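Choosing a Worktop for a Small Kitchen

3 Apr 2022 – 3 min read

Readers who followed the earlier entries will be aware that the kitchen units were ordered in the winter and that the question of worktops was deferred until the walls had been replastered. The plastering is now complete and a decision has been made. This entry sets out how it was reached, as several people have written to ask.

The kitchen is a narrow room with units on two sides. The longer run required a single length of 3000 mm, and it was important to me that there should be no joint near the sink. My previous worktop had one, and it swelled within two winters of being fitted.

Three suppliers were approached. Clomar supplied a written quotation promptly and enclosed samples of its solid oak and its pale composite. Steltero offered a similar composite at a lower price, although its longest piece fell short of the length required. The third firm did not reply to either of my letters.
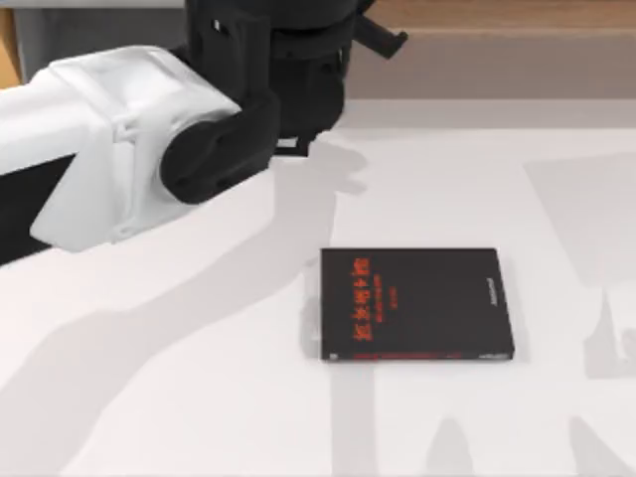

The samples were kept on the windowsill for several weeks and treated as a worktop would be. Tea was left standing on them overnight. The composite wiped clean in every case. The oak took a faint ring from the tea, which came out with fine paper and a second coat of oil.

Cost was naturally a consideration. The difference between the two materials, once cutting and delivery were included, came to £200 in favour of the oak. Against this must be set the oil and the time spent applying it. I am content to oil a worktop twice a year and have therefore chosen oak for the longer run, with composite for the short section beside the cooker, where hot pans are most likely to be put down in haste.

Template measurements were taken by Mr Teodoro Saludo, who has fitted kitchens for many years and who learned joinery in Cabanatuan before settling in this country. He found that the rear wall departs from straight by several millimetres towards the window. His recommendation was to scribe the back edge of the timber to the wall and to leave a small gap for movement, to be covered by the upstand. He also advised against cutting the drainage grooves by hand – the charge for having them machined was £70, and I have accepted it. 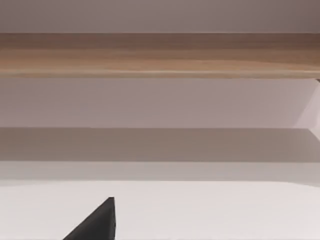 Pale surfaces above and below a length of light wood.

There remains the matter of the upstand itself. A height of 47 mm was proposed, but this would meet the lower edge of the socket plates on the short wall. The sockets could be raised, at some expense and with damage to new plaster, or the upstand could be reduced. I have asked for the latter and await a revised drawing.

Fitting is expected to take place later in April, subject to delivery. The sink will be disconnected for one night. A further entry will deal with sealing the timber around the tap holes, on which the published advice is contradictory – some makers specify oil alone and others insist upon varnish.

Correspondence on that subject would be welcome, particularly from anyone who has lived with an oak worktop and an undermounted sink for some years.

3 comments
Shared 12 times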